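Multus wall and ceiling panels for small rooms
Nanholm Interiors, Workthorpe
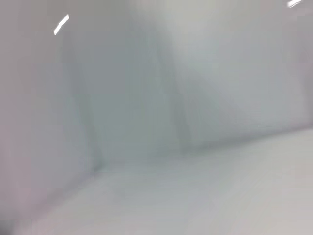

Can the panels be fixed over old wall tiles?
They can, when the tiles are firm and clean. Loose tiles must be taken off first and the holes filled level with the rest of the wall.

About the product
Multus is a smooth white panel for walls and ceilings in small inside rooms: utility rooms, store rooms, changing rooms, the room behind a shop. The panel is one solid material through its whole thickness, so a small scratch does not show another colour under it. The surface is matt. We chose matt because many of our customers have bright ceiling lights, and on a shiny wall each lamp makes a strong reflection that is tiring for the eyes.

The panel is made for rooms where people wash the walls often. It is not made for outside use, for the inside of a shower, or for a wall directly behind a cooker or a stove. For these places please ask us about other materials.

Sizes
Panel width: 1000 mm
Panel height: 2400 mm or 2700 mm
Thickness: 5 mm
Ceiling strip width: 300 mm
Colours: Plain White, Light Grey, Pale Green

Light Grey and Pale Green are both very quiet colours. In a room without a window they can look almost the same as white in the evening, and some customers were surprised by this. We advise you to order the sample card and to hold it against your own wall, once in the morning and once with the lamps on.

Corners and edges
The joints are closed with Wako profiles. There is one profile for an inside corner, one for an outside corner, one for the joint between two flat panels and one for the place where the wall meets the floor. All of them have the same colour as the panel. The inside corner profile is slightly rounded, and a cloth goes into it easily. The floor profile has a soft lip which lies on the floor covering and keeps out dust and water from mopping.

Please measure each corner at the top and also at the bottom. In older houses the two walls seldom meet at an exact right angle. The Wako corner can take a difference of up to 9 degrees. If your corner is more open or more closed than this, the wall must be corrected with filler before you begin.

What is in the package
Two wall panels
One tube of panel adhesive
One cleaning cloth
Printed instructions

The profiles are sold separately, as every room needs a different number of them. Ceiling strips come in a package of their own, with clips.

Fixing the panels
Leave the panels lying flat in the room for one night before the work. Clean the wall and let it dry completely. Start in a corner and put the first corner profile exactly vertical, even when the old wall is not. Cut the panel with a fine saw, with the good side up. Put the adhesive on the back in vertical lines, one hand's width apart, then press the panel to the wall from the middle towards the sides.

Leave a small gap inside each profile. The material grows a little in summer, and a panel which has no space will bend in the middle. This is the most frequent mistake we hear of by telephone.

If you do the ceiling also, do it before the walls. Holes for lamps are cut from the front side with a hole saw at low speed. The lamp must be screwed to the ceiling behind and must not hang from the strip.

Cleaning
Warm water with some washing-up liquid is enough for normal dirt. Rubber marks from shoes come off with a soft white eraser. Do not use scouring powder or steel wool, they make shiny places on the matt surface and these places cannot be repaired.

Ordering and delivery
The panels are delivered on a pallet to the door of the building. They are long and they bend, therefore two persons should carry them, standing upright on the long edge. Please look at the packing before you sign. If one corner of a panel is broken, write this on the delivery paper and send us a short message the same day.

Unopened packages can be returned to our store in Workthorpe. Cut panels and single profiles cannot be returned. The sample card is free of charge, also when you do not order afterwards.

The Pale Green colour was added to the list in May.

Page last changed: August 17, 2021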